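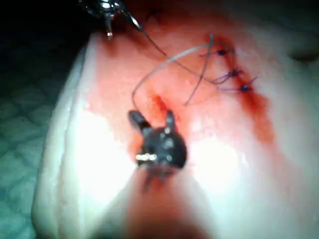 *Suture practice pad with red fluid on the surface, instrument tip in front.*

# Visit to the Clellach drying and restoration training center

May 16, 2021

Clellach opened its training building to outside contractors for one day. I went with Vega Goicoechea from our estimating office. The program covered structural drying, moisture measurement and contents handling after pipe failures.

## Flood room

The main training space is a full-size apartment shell built inside a steel tank. The floor is oak strip over plywood on sleepers, the walls are half-inch drywall on wood studs, and one bathroom is tiled over cement board. A supply line above the bathroom ceiling is opened with a valve in the corridor. Eusebio Mateos ran the line for 14 minutes, shut it off and let the water stand while he covered category and class of loss.

Extraction was done with a weighted wand on the carpeted bedroom first, then the hall. Mateos made two slow passes in each direction and took readings between them. The second pass still pulled a useful amount out of the pad. Several people in the group admitted they usually stop at one.

## Drying equipment

Three dehumidifiers were set up side by side: a conventional refrigerant unit, a low-grain refrigerant unit from Sornura and a small desiccant. The Sornura unit had its condensate pump routed through a clear hose with a check valve at the outlet — a detail I would like to copy on our older machines.

Air movers were placed along the walls at a shallow angle, all pointing the same way around the room. Power draw was logged at the panel. Purificación Toledo, who teaches this section, had us trip a breaker on purpose by adding one more unit to a kitchen circuit.

## Measurement

Pin meter readings were taken at marked points on the studs and logged in Flimero, a job-tracking package. Entry is quick, but the export drops the room label if the name has a slash in it. Valeriano Casado wrote the bug down.

The wall cavity demonstration started at 95 percent relative humidity behind the baseboard. Holes were drilled low, between studs, and air was injected through a manifold. We did not stay long enough for a dry reading, so I have no end value to report.

## Costs and follow-up

The two-day course is $2452 per person, with a $200 deposit. The next one with open seats is in January. Lunch is included, parking is not. Vega has the price sheet and the equipment list. I still need the part number for the check valve.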